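Aphasie : un atelier de conversation ouvre à Prundport en juillet

22 juin 2022

Les personnes aphasiques de Prundport et des communes voisines pourront suivre, dès le mois de juillet, un atelier de conversation en petit groupe. L'association Marinho, qui accompagne depuis plusieurs années les familles touchées par un accident vasculaire cérébral, en assurera l'organisation dans ses locaux de la rue Follard.

L'aphasie est un trouble du langage consécutif à une lésion du cerveau, le plus souvent un AVC, parfois un traumatisme crânien ou une tumeur. Elle peut toucher la parole, la compréhension, la lecture et l'écriture, à des degrés très variables. Certaines personnes cherchent leurs mots, d'autres parlent avec aisance mais emploient un terme pour un autre, d'autres encore ne disposent plus que de quelques syllabes. L'intelligence n'est pas en cause, et c'est souvent ce que l'entourage comprend le plus tard.

L'atelier s'adresse à des adultes qui ont terminé la phase intensive de leur rééducation, ou qui ne voient plus leur orthophoniste que de loin en loin. « Les gens rentrent chez eux, les séances s'espacent, et ils finissent par ne plus parler qu'à leur conjoint, explique Marlene Bragança, orthophoniste et responsable du projet. Certains ne décrochent plus le téléphone. On voudrait qu'ils retrouvent un endroit où l'on a le temps d'attendre la fin d'une phrase. »

Chaque groupe comptera au maximum 11 participants. Les séances dureront 70 minutes, pause comprise, et porteront sur des sujets du quotidien : une recette, un article de journal, un voyage, le match de la veille. Le dessin, les gestes et les carnets de communication sont admis au même titre que la parole. Les participants qui utilisent une tablette ou une application de pictogrammes peuvent venir avec leur matériel.
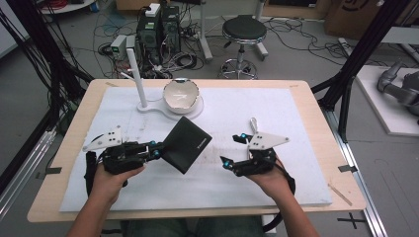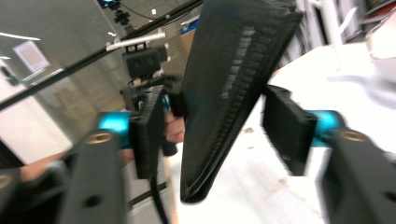 Inscriptions et tarifs

Un entretien individuel précède l'inscription. Il permet de vérifier que le format de groupe convient et de repérer les besoins particuliers - hémiplégie, fatigue, troubles de la vision ou de l'audition. Un compte rendu orthophonique récent est demandé, sans qu'une ordonnance soit nécessaire. L'atelier ne remplace pas la rééducation et n'est pas pris en charge à ce titre.

La participation est fixée à 14 euros par mois. Elle est gratuite pour les bénéficiaires des minima sociaux, sur présentation d'un justificatif. Presque 20 personnes ont déjà demandé un entretien, et un second groupe pourrait être formé à la rentrée si les demandes se maintiennent.

Une place pour les proches

Les conjoints, enfants et amis n'assistent pas aux séances de conversation. Une rencontre séparée leur est proposée une fois par mois, animée par une psychologue du centre de rééducation Gonlow. Il y sera question des moyens de faciliter l'échange à la maison : parler l'un après l'autre, couper la télévision, poser des questions auxquelles on peut répondre par oui ou par non, éviter de finir les phrases à la place de l'autre sauf s'il le demande.

Les médecins traitants et les infirmiers libéraux du secteur ont reçu un courrier d'information, avec un bulletin à remettre aux patients concernés. Le même bulletin est disponible à l'accueil du centre Gonlow. Les locaux de la rue Follard sont accessibles en fauteuil roulant. Les demandes d'entretien se font sur place ou par l'intermédiaire d'un proche, avec l'accord de la personne intéressée.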